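The Quiet Disappearance of Carvalho's Lemon Ice

Readers of this blog will recall the kiosk on the seafront at Turnby, where the Carvalho family sold lemon ice for much of the last century. It closed in December, and the shutters have not been raised since.

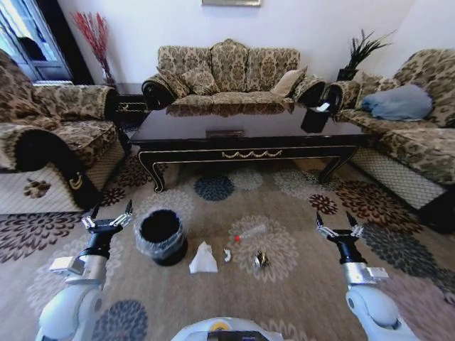

What was lemon ice, precisely?
It was water, sugar, lemon juice and a little grated peel, frozen slowly and scraped by hand into a paper cone. No milk was used, and no colouring.

My earliest summers were measured by it. A cone cost 50 pence when I was at school, and my sister and I were permitted one each after church.

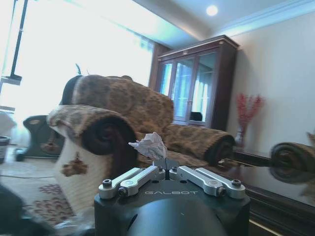 The texture mattered a great deal. Filipa Moreira, who worked at the kiosk for two seasons, informs me that the tray was stirred with a fork every half hour and was never left overnight.
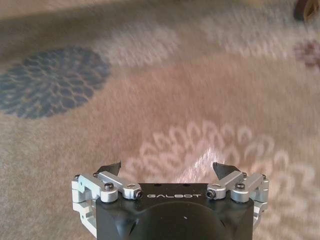 Visitors may now choose between the Milluretti parlour, with its 111 flavours, and the tubs supplied by Trodell to the beach café. Both are perfectly respectable. Neither offers a plain lemon ice, although Milluretti does sell a lemon sorbet which is rather sweet for my taste.

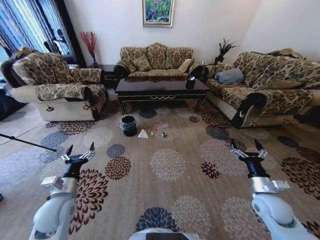 I have attempted the recipe at home with moderate results. The juice of four lemons to a pint of water is a sound beginning, and the sugar should be dissolved over a low heat. I should be grateful to hear from any reader who remembers how much peel was added.

Aurora Quintela
June 15, 2020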